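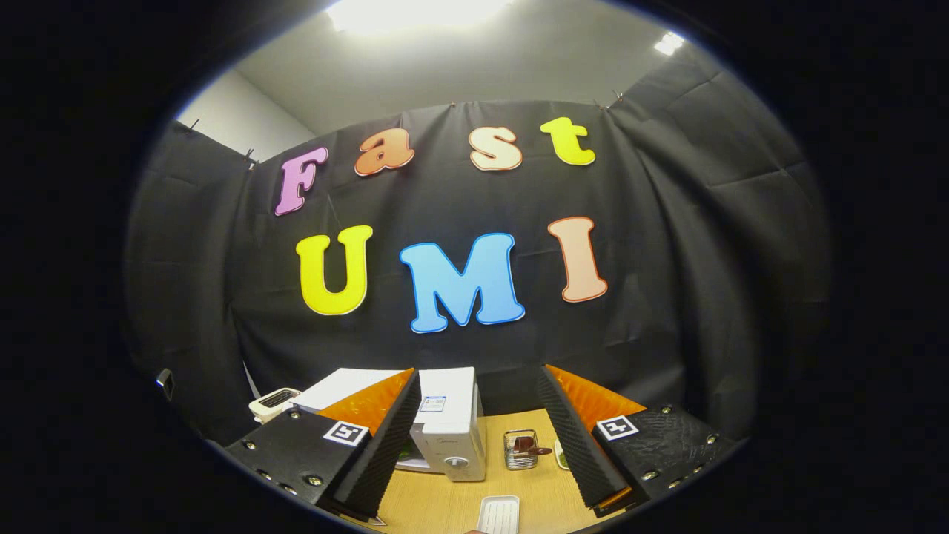
Doors, Locks and Sheds: Tips for Making a House Harder to Break Into

Filed under: Around the House
Compiled by Gregor Forsyth
Updated 27th April

Most of the break-ins reported in Florkutville over the winter were at the back of the house or in the garage. Few of them involved anything clever. A door was left unlocked, or it was locked and the frame gave way on the second kick. The tips on this page are mostly cheap and need a drill, a screwdriver and a free afternoon. Readers sent in several of them, and their names are given where they wanted them used.

Strike plates

The strike plate is the metal piece on the door frame that the bolt slides into. On a lot of houses it is held on by two screws barely long enough to get through the trim. Take one out and look at it. If it is under an inch long, replace it.

Use 3 inch wood screws, which go through the jamb and bite into the stud behind it. Drill a pilot hole first or you may split the jamb. Do one screw at a time so the plate stays lined up. Drive the last few turns by hand, then close the door and throw the bolt to check that it still goes all the way in. If it catches, back the screws off half a turn.

Do the same with one screw in each hinge, the one nearest the middle of the jamb. On an old house there may be a gap between jamb and stud. Slip a shim in before you tighten, or the screw will pull the jamb over and the door will stick.

The door from the garage

People put a good deadbolt on the front door and a bedroom knob on the door between the garage and the kitchen. Treat that one as an outside door. It needs a deadbolt, a proper strike plate and a solid slab. In many places it also has to be fire rated and close by itself, so check before you cut into it or swap it.

If the garage opener has a red emergency cord, look at how it hangs from outside. On some doors the release can be hooked through the gap at the top with a piece of wire. A small shield over the release fixes it. Do not tie the release shut or cut the cord off. You will need it in a power failure.

Take the opener remote out of any car that sits in the driveway overnight.

Sliding doors

A length of dowel in the track still works. Cut it a quarter inch short of the gap so that it drops in easily. Closet rod is the right thickness for most tracks.

A dowel stops the door sliding but it won't stop someone lifting the panel out. Open the door, look up into the top track, and put two or three pan head screws into it, left sticking down far enough that the panel clears them with very little to spare. Bayu Kwok wrote in to say he set his with a folded playing card between the screw head and the door, and that the clearance came out right on all of them.

Windows

Double-hung windows can be pinned. Close the window, drill through the inside sash and partway into the outside one at a slight downward angle, and push in a nail a size smaller than the hole. Wrap tape around the drill bit to mark the depth so you don't come out the other side. Paint the nail head if you don't like the look of it. Keep clear of the glass, and don't do this on vinyl windows, where you can let water into the frame. Buy the clip-on track stops for those.

Whoever sleeps in the room has to be able to get the window open in the dark. Try it with everyone in the house, including the kids. Nails should pull out with two fingers. Keyed window locks in a bedroom are a bad idea.

Sheds

The padlock is rarely what fails. The hasp is usually put on with wood screws, and anyone with a screwdriver can take it off while the lock hangs there untouched. Replace the screws with carriage bolts that go right through the door, with the round heads outside and the nuts and wide washers inside. If the hinges are on the outside, do those as well.

Cover the window from inside with frosted film or an old curtain. Chain the mower to something heavy, or to an eye bolt set into the slab. Don't leave a ladder lying along the wall. Ilham Majimbun hangs his on two brackets under the eaves at the back of the garage with a bicycle lock through the rungs. A ladder on the ground is a way into the upstairs windows, which most people leave open in warm weather.

Lights

Motion lights belong at the side gate and the back door before the front. Set the timer to a minute or two. Aim the sensor across the path instead of straight down it, as most of them pick up sideways movement better. If the light goes off for every cat, tape over the lowest strip of the lens.

Reader question: which lock?

Ridwan Rondonuwu asked whether it was worth paying for an expensive deadbolt. Look for the grade on the package. Grade 1 is the strongest of the three residential and commercial grades you will see at the store and Grade 3 is the weakest. A mid-priced lock in a reinforced frame is a better use of the money than the best lock on the shelf in a soft pine jamb. I have had a Skoron on my own back door for four winters and have no complaints except that the thumb turn is stiff in cold weather. A little dry graphite cured it. Don't use cooking oil or anything else sticky in a lock.

When you move in

Change the locks or have them rekeyed. The locksmith on Ginting Street charged me $58 for two cylinders, and I was in and out over a lunch break with the cylinders in a paper bag. Change the garage keypad code on the same day. Ask for the alarm installer's code to be changed too, if there is an alarm.

Keep a list

Write down serial numbers now, while you have the things in front of you. Bicycles have theirs under the bottom bracket, most power tools on a sticker or plate near the motor. Take a photo of each one next to the plate. Arlindo Camargo had 54 items on his list when his workshop was emptied last April, and the only three tools he got back were ones with the number written down. Keep a copy of the list somewhere other than the house.

Engrave tools where it won't be ground off easily. Inside a battery housing is good. Don't use your Social Security number, which was the advice years ago and was a poor idea even then.

If you come home and find a door open

Stay out. Go back to the car or to a neighbor's and call 911 from there. Don't shout into the house. If you saw a vehicle leaving, write the plate number on your hand or anything else you have before you dial.

Once the police say you can go in, try not to touch the door, the drawers or anything that has been dropped. Take pictures before you clean up. Ask for the report number and the name of the officer, as the insurance company will want both. Call the bank if checkbooks or cards are gone. Look for spare keys that are missing, including car keys, and check again after a day or two. Small things are often noticed late and can be added to the report.

For boarding up a broken pane overnight, cut half-inch plywood to overlap the opening by two inches each side and screw it to the frame, never to the siding.

What it cost

I did three doors, the slider, six windows and the shed on my own house for $374, including the locksmith. The largest single item was the Erkance motion light for the side gate. The long screws were the smallest, and I still have half the box.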